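Hot water dropping out at the kitchen tap, upstairs fine
Status: Open (awaiting reply from Lolatis)
Category: Heating and hot water > Combi boilers
Property: upper maisonette, Zunenville

Original report

Boiler is a Hegde combi, fitted before we moved in. Hot water at the kitchen tap starts normally, runs hot long enough to half fill the bowl, then goes tepid and stays tepid. Turn the tap off, wait, turn it on again and you get another short burst of hot. The basin and the shower upstairs don't do it. Heating works. Pressure gauge sits where it always has and there are no fault codes on the display.

I rang Lolatis, who hold the service contract, and was told over the phone that it was "almost certainly" the plate heat exchanger and that replacing it would be 600 plus VAT. No visit, no questions about which taps were affected. I would like somebody to explain how a blocked heat exchanger knows which tap I have opened.

First reply from Lolatis support

They thanked me for my patience, which I had not offered. They asked me to reset the boiler, check the pressure and confirm that the hot water temperature was not set to eco. They repeated that the symptoms "are consistent with" scale in the exchanger, as Zunenville is a hard water area.

My reply

Reset done twice. Pressure fine. Eco is off and has been off all along. I accept that the water here is hard, you only have to look in the kettle. I don't accept that hard water is an answer to the question I asked. If the exchanger were scaled up I would expect the shower to suffer first, as it runs longest, and the shower is fine.

Log, kept by me

Friday, 7 am. Kitchen hot tap fully open. Hot, then tepid. Boiler could be heard firing and then cutting out while the tap was still running. This seems important and I have put it in every message since.

Friday, 7.20 am. Shower, ten minutes. Hot throughout. Boiler did not cut out.

Friday, evening. Kitchen tap again, same as the morning. Opened the basin tap upstairs while the kitchen was running tepid. The boiler fired up again and the kitchen tap went hot. Closed the basin tap. Boiler cut out, kitchen went tepid.

I did that several times to be sure I wasn't imagining it. As far as I can see it points to flow. A combi only fires when enough water is moving through it. If the kitchen tap isn't drawing enough, the boiler decides that nobody wants hot water and goes off.

Second reply from Lolatis support

A different person, going by the tone. They said flow could be "a contributing factor" but that the exchanger should be replaced first "to rule it out". They also suggested a Rorkero inline scale inhibitor for a further 185, fitted at the same visit.

My reply

Ruling something out for 600 is not how I would go about it. I asked whether the engineer would measure the flow at the kitchen tap before fitting anything. That question has now been put twice and answered neither time. I also asked what the Rorkero thing does about a tap that is already not working. I have read the leaflet and it has a great deal to say about crystals and very little about how anyone checked.

Log, continued

Measured the flow myself with a kitchen jug and the timer on the cooker. Crude, but both taps got the same treatment.

Basin hot tap: filled the jug to the 2 litre line well inside the time I'd have guessed.
Kitchen hot tap: started well, then slowed. It took more than three times as long to reach the same line.
Kitchen cold tap: fine.

The Hegde manual has a minimum flow figure in the table at the back and I have sent a copy of that page to Lolatis. They have not said whether they opened it.

Next I looked under the sink. There is an isolating valve on the hot pipe, the sort with a screwdriver slot. The slot was in line with the pipe, so open. I turned it off and on again a few times and it made no difference that I could measure. After it there is a braided flexible hose to the tap, and that hose has a fairly tight bend where it passes behind the waste pipe. The cold hose runs straight.

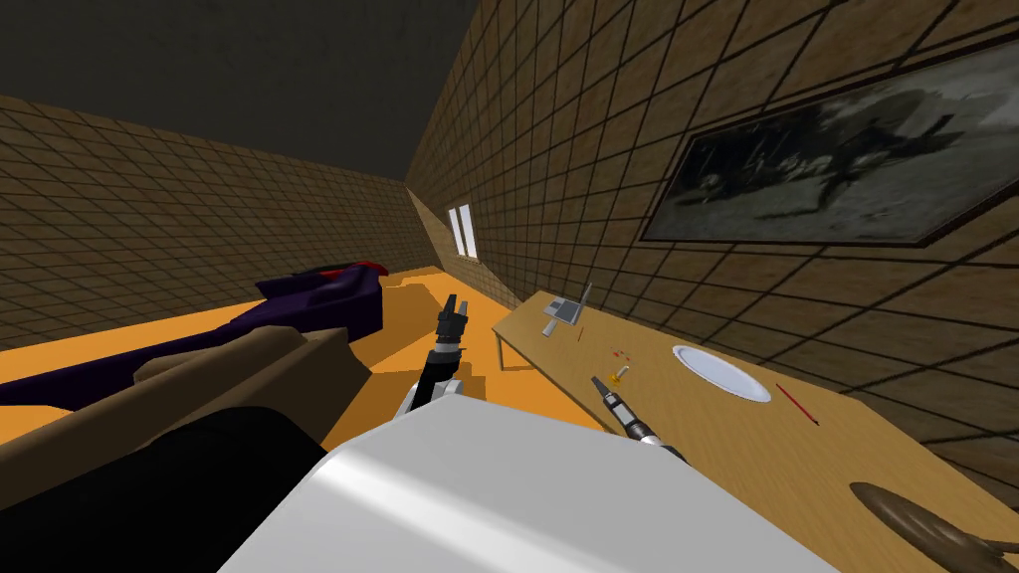 I eased the bend out as far as it would go and tried again. Slightly better, and I do mean slightly. The boiler stayed on longer before it cut out, then the tap slowed down as before. A forum post I found claims that the rubber lining inside these hoses can come loose and fold over when hot water goes through. That would fit with a tap that begins well and then fades. It would also fit with somebody on a forum having a pet theory, so I am not treating it as settled.

Also unscrewed the aerator from the spout. A bit of grit in it, cleaned it, refitted it. No change. Ran the tap without it as well. No change.

Things I have not done: taken the hose off. The isolating valve weeps a little when shut and I would sooner not find out how much with the hose disconnected. A replacement hose, 300 mm, costs less than lunch.

Third reply from Lolatis support

"We have escalated your query to our technical team." Nothing since. The ticket was marked Resolved the same afternoon, without a word to me, and I have reopened it.

Where this stands

1. I am not agreeing to a heat exchanger on the evidence so far.
2. I would like a visit under the contract, which I pay for every month, and I would like the engineer to measure the flow at the kitchen hot tap and at the basin, and write both figures down.
3. If the flow at the kitchen is below what Hegde say the boiler needs, change the hose and the isolating valve first, then test again.
4. If the flow is fine and the boiler still cuts out, I will listen to the case for the exchanger. The flow sensor ought to come into it too – it has not been mentioned once by anybody at Lolatis.
5. No Rorkero unit for now.

Please don't close this again until the tap has been run for ten minutes with someone standing next to it. Mornings are best, before nine.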